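Pentti Räsänen has been growing dragon fruit under plastic for longer than I've been buying groceries, and he still gets a bit giddy when he picks one up. "Look at the colour on that!" he says, before I've even got my jacket off. I'd come out to Skirness to ask him about his packing room (a reader wrote in wanting to know how small growers do it) and we ended up talking for most of the afternoon, with a pot of tea going cold beside us.

He has 209 plants now, all up on posts, and he grumbles about every one of them like they're teenagers. They flower at night, they sulk in March, and then the fruit all comes on at once. "You wait and wait, and then you can't find a bin for love or money," he says.

Bins are a sore point. He tried cardboard trays first and hated them. Then came deep crates, which he hated more, because whoever was packing would pile the fruit up and the scales on the bottom layer got bent. "People buy with their eyes. If the scales are snapped off they think it's old, and it could've been picked that morning." These days he likes a plain plastic bin, light blue, with the fruit laid in one at a time and never dropped.

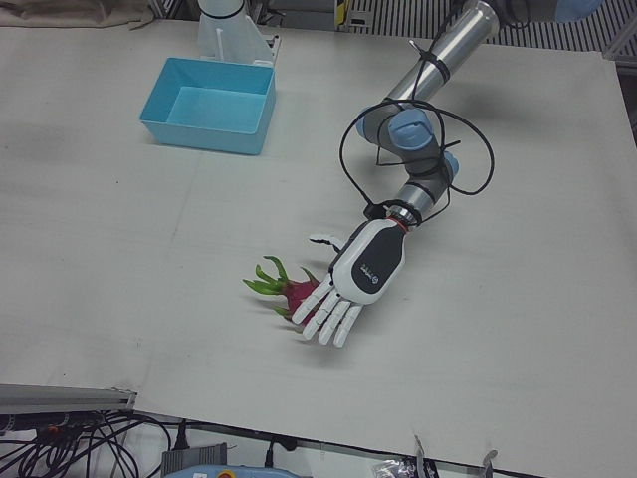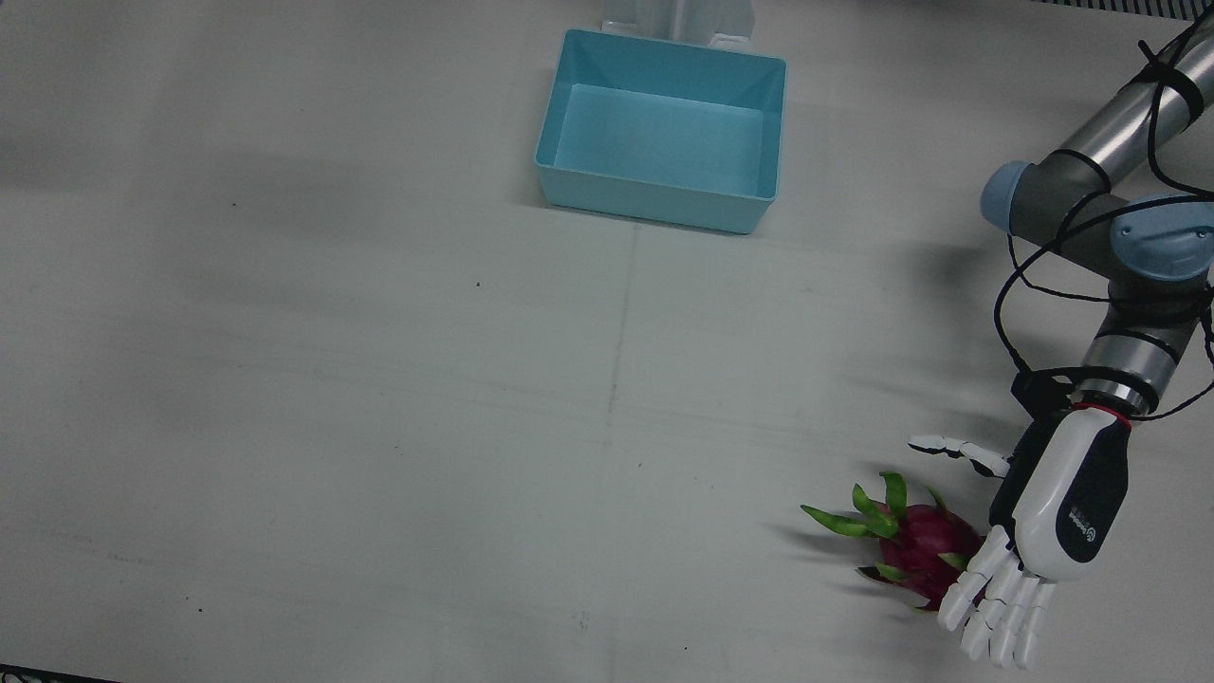

The big pale tabletop and the light blue bin.

I asked why such a large table when the bin takes up so little of it. He laughed at me, fair enough. "Elbow room! You want to set a fruit down on its side and have a proper look before it goes anywhere." He's fussy about the surface being pale as well. Against white, he reckons, a soft spot or a bruise jumps out at you, and on his old brown bench he missed plenty.

He weighs everything, too. Anything under 300 grams stays home for smoothies, and the best one so far this season came in at 352. He wrote that on the wall in pencil.

So what does he do with the ones that don't make the cut? "Eat them over the sink," he says. "Cut it in half, get a spoon, don't wear your good shirt." I went home with two in a paper bag, and I can confirm he's right about the shirt.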